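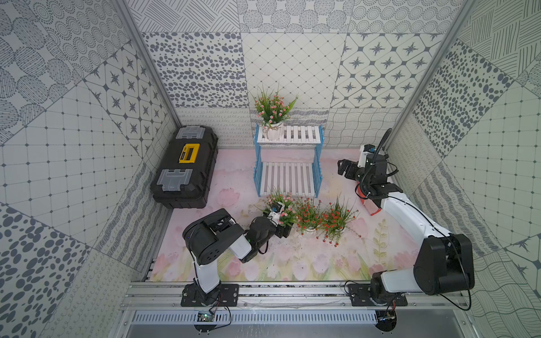
Home News Projects Shop hire Contact

Golley opens artificial flower display service at Parunside

Golley, the small firm that supplies artificial flower arrangements to waiting rooms and shared offices, will open a display service at Parunside in October. It will let customers choose potted arrangements and the shelving to stand them on in one visit, and have both delivered together.

Until now Golley has sold its pots singly, by post. Customers then had to find their own stands, and many wrote to ask what would fit a narrow wall or the end of a corridor. The firm sent out 2232 pots in its last trading year and says questions about shelving made up most of its post.

The new service is based on a two-tier plant shelf with light blue sides and white slatted shelves. The upper tier goes against the wall and the lower tier is longer and comes forward, so that pots on the bottom are not hidden by those above. Golley suggests one arrangement on the upper tier to begin with. Small pink flowers with grass-like leaves in a white pot tied with twine will suit most rooms. Further pots can be added to the lower tier or stood on the floor in front.

"People buy four pots and then put them all on one windowsill," said Hongmei Zhong, who runs Golley. "We would like them to see the pots on a shelf first, at the height they will be at home or at work."

Shelves will be supplied by Civwood and delivered by Lamptey, which already carries Golley's stock. Each order will be set out by the delivery driver if the customer asks for this when booking. There is no extra charge for setting out within the delivery area.

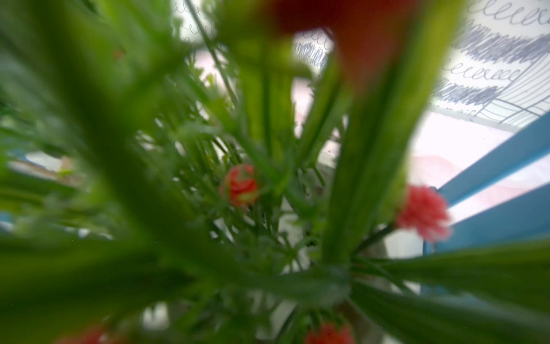 Red flowers have been the most asked-for colour this year, mainly in mixed greenery with long leaves and finer, feathery stems between them. Arrangements of this type tend to flatten in the box. Golley's advice is to open out the long leaves first, then lift the fine stems, and leave the flower heads until last. Buds should be turned so that they can be seen between the leaves – they are easily lost at the back. A printed sheet with these steps will go out with every pot from October.

Dusting is the other subject customers raise. A soft, dry brush is enough for most pots and should be used from the base of the leaves outwards. Petals that have come away can be sent back to Golley for refitting, with the order number.

The Parunside display will have 56 arrangements on show at opening. Visitors can move pots between shelves and try different groupings before ordering. Booking is not needed, though groups from offices or schools are asked to ring ahead.

Orders placed before the opening will be sent out as usual – customers who would like a shelf added should contact Golley before their pots are packed.

ENDS

Press contact: Hongmei Zhong, Golley, Parunside. Please quote release 2762.

Copyright Golley. All rights reserved. Back to top

We use cookies to remember your basket and to see which pages are read. Accept Settings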